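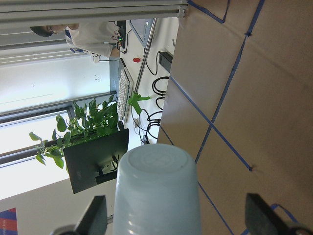 Chapter 7
Buying a Hand-Guided Arm Kit

Every maker of a hand-guided teaching kit says the same thing about it: you move a small arm, the big arm follows, and the robot learns the job. Some of the brochures put this in a single sentence, with a stopwatch beside it. The sentence is true as far as it goes. This chapter is about how far it goes, and what a buyer should ask before signing for one.

By this point in the book you have met the teach pendant (Chapter 3) and the offline program (Chapter 5). Both are slow, and both ask the operator to think in joint angles or in coordinates. A hand-guided kit asks for much less. The operator holds a light arm whose joints match those of the working robot, or come close to matching, and the controller reads each joint and passes the angle along. People do learn this quickly. Whether they then produce motion worth keeping is a separate matter, and the sales material tends to run the two together.

7.1 The offer

We will use one kit throughout the chapter, the Prirkent, sold by Neagu in two versions. The base version lists at 3,000 dollars and includes a pair of small arms, a controller board for each, cables, and a license for the recording software. The second version adds a day of setup on site. Neither version includes the working robot, the gripper, the table, or a computer able to run the software, and the quotation sheet mentions only the first of these omissions.

The brochure makes four claims:

Setup takes one morning.
A new operator is productive within 20 minutes.
The arms need no routine calibration.
The kit works with "most" six-joint robots.

Read the second claim again. "Productive" is not defined anywhere in the brochure or the manual. When Cecilia Arthur ran the kit at the Griston training shop, she set her own definition: an operator was productive once he or she could pick up a cup, move it across a taped line, and release it standing, three times in a row. That is a modest test. Half of her trainees met it in the time promised. The others needed most of an afternoon, and two of them never liked the feel of the small arm at all.

7.2 What the work looks like

A demonstration at a trade show has one arm, one operator, and a clear table. Daily use is more crowded. Somebody has to hold the arms while the joints are being checked, because a servo arm with its power off will fold under its own weight. Cables have to go somewhere. The pendant stays within reach, since the kit does not replace the robot's own stop button and should never be treated as if it did. 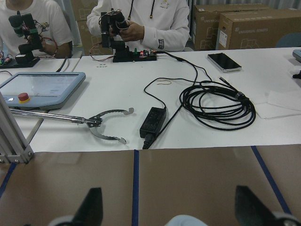 Figure 7.1. Two people at a work table, each supporting a small servo-built arm with both hands. A teach pendant lies at the left.

Notice how much labor a figure like this stands for. Two adults at one table is two wages, and the brochure's cost table assumes one. Pascual Cáceres, who kept the log for the Griston trial, entered time spent holding, rerouting, and plugging back in under its own heading. Over the trial it came to 18 hours. Time spent recording usable motion was less than that.

7.3 Reading a success rate

The trial produced 136 recorded runs. Neagu's software marks a run "complete" when the operator presses the stop key without an error showing. By that measure nearly all of the runs were complete. Nuno Paiva then went through the same recordings and threw out every run where the cup was dropped, dragged, or set down on its side. The pile got a good deal smaller.

Neither number is dishonest. They answer different questions, and only one of them is printed on the box. When a supplier gives you a success rate, ask what event the software was waiting for, and who looked at the result afterward.

The calibration claim fared worst. In February the arms were left unused for a week, and when they were started again one joint read several degrees away from where it stood. The manual has a page on how to correct this. A product that needs no routine calibration would not need the page.

7.4 Before you go on

Keep the following questions beside you as you read Sections 7.5 through 7.9. They are the ones we wish had been put to Neagu before the order was placed.

What does the price leave out?
How many people does a normal session take?
Which robots has the supplier tested, by model?
What happens to the working arm if a cable comes loose in the middle of a motion?
Who owns the recordings, and can they be opened without the license?

Section 7.5 begins with the loose cable.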